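I spent most of October arguing with a friend over a lemon. Ebony Ngata thinks you teach a robot arm by giving it as many goes as you can afford, and if the goes are cheap, so much the better. I think she's half right, and I want to use this page to moan about the other half.

Our set at Waaka has 3,417 examples in it, all of them gathered in a simulated kitchen. Somebody sits at the controls and drives the arm to the fruit, the computer writes down every movement, and then we reset and go again. It's oddly soothing work! You can do it with a cup of tea on the go, and nothing real ever gets dropped on the floor. I do love it for that.

But have a look at what we're feeding the thing. One brick wall, one speckled worktop, one chopping board.

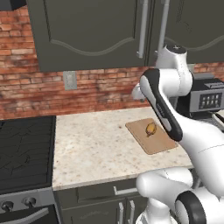
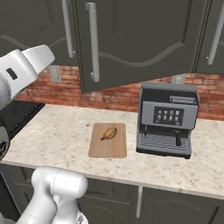

Waaka Robot Learning Group - Opinion

When Beverley Merrick joined us from Birkero she went through a batch of 1,000 and asked a very plain question, which was how many of them had a bad start. I had to go and look. Five. In every other one the driver had lined the arm up nicely before beginning (I'm as guilty as anyone, I like a tidy run), so the system had hardly ever been shown what to do when it comes in too low or from a silly angle.

Ebony's answer was to collect more. Mine is to collect worse, on purpose. Let people fumble and put it right, and keep the putting right in. Hand the controls to someone who has never touched them - they'll find ways of missing a lemon that I couldn't dream up in a year. And move the board about, for goodness' sake, and swap the bricks for tiles now and then.

She says that messy examples teach messy habits, and I'll grant her that some do. We tried a small lot at Fallwood with 2 new drivers and threw out plenty of it, mostly long pauses while they worked out which way was left. The rest I'd keep over any of my own neat ones. A hand that has wandered off and come back again tells the system something my straight lines never will.

So next month I'm asking for fewer hours at the controls and more people sharing them, and Ebony is writing a reply, which I expect will be longer than this and have graphs in it.

Page last updated: October
Contact the group | © Waaka | Back to top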